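**To:** Cell maintenance list
**From:** Automation Support, Maldonado site
**Date:** Thursday, July 29, 2021
**Subject:** Re: Cavia cell - fingertip offset after service

Thank you for the report. The questions raised by the Drastesent office are quoted and answered in turn.

> Following the gripper service we see the fingers closing 4 mm to one side of the taught position. Should the arm be re-mastered, or is a new tool offset enough? We would also like to know whether the clamps on the mounting platform need to be released first.

A new tool offset is enough in this case. Re-mastering is reserved for a joint that has been opened or an encoder battery that has failed, and neither applies to your service. The clamps on the platform should stay closed throughout. If one has been released for any reason, please treat the whole base as moved and repeat the table calibration before touching the tool values.

The check is carried out over the round white table with the shallow bowl in place and the gripper brought down towards its rim at reduced speed.
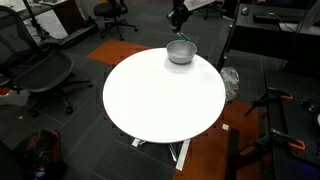
Record the reading at the bowl, retract, and approach again from the opposite side. Half the difference between the two readings is the correction to be entered on the Bolov controller. Save it under a new tool number and leave the previous entry untouched until the cell has completed 53 cycles without a fault.

> The procedure mentions a test object. Is any particular one required?

No particular object is required, provided that it is slender, rigid and the same one each time. At this site a marker is used. It should lie flat across the bottom of the bowl before the first approach, as the taught height assumes this. 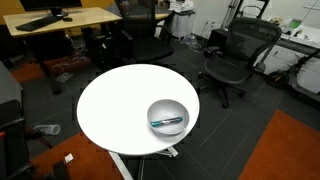

*Marker with teal cap lying diagonally in the bowl, right half of the table.*

> After the correction, may we rely on the wrist camera to confirm the position?

The wrist view is suitable for confirming the side on which a finger passes the wall of a container. It should not be used for measuring distance, as the near parts of the gripper are out of focus at this range. Please compare the view with the stored reference at the same arm position.
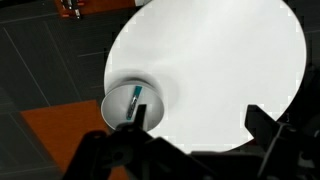 Should the finger still foul the wall, stop the cycle and inspect the fingertip screws before altering the offset a second time. Two corrections in succession usually point to a loose fingertip - the controller cannot compensate for that.

The fingertips are to be checked every 300 operating hours. The next revision of the procedure will be circulated in August, and comments on the present text should reach this list before then.

Automation Support
Maldonado site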